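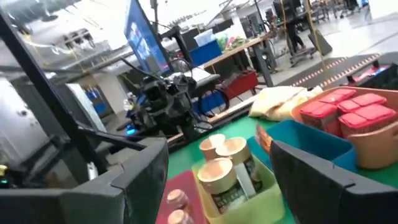

# Vadedwood crew heads for 3,000 grabs by March

**Sunday, September 21, 2025**

Jars, bins, more jars. That's most of the day at the Vadedwood site, where Zatus is building up a set of hand-guided robot runs for a learning system it calls Usum.

The target is 3,000 runs by March. An operator steers the arm, the gripper picks something up and sets it down in another bin, the run gets saved. Then the table gets shuffled and they go again. Each run is capped at 60 seconds, anything longer is thrown out.

Lidded stuff is the focus right now. Jars in a lime-green bin, a couple more in a red tray, clear containers with red lids in a tan one, all on the same green table. Lids are shiny, they tip, and the grippper tends to close a bit high on them, says Roswitha Ruppert, who runs the sessions.

"We keep the fumbles if the operator recovers," Ruppert said. "A clean run every time teaches it very little about a jar that slides."

Operators swap out every 20 minutes. Used to be longer but the late runs got sloppy and had to be redone, so the shifts were cut in the summer.

Labeling is done by Qaisi, a small outfit across town. They mark the start of the grip, the lift and the release. Turnaround has been slow, Ruppert admits, and a batch from two weeks ago is still out. Qaisi says more people are being trained on it.

Soft items come next. Cloth and bags mostly, wich the team expects to be harder. 15 operators are signed up for that round, evening slots still open. Sign-up sheet is at the Vadedwood front desk, no experience with the arms needed, training is one afternoon and paid.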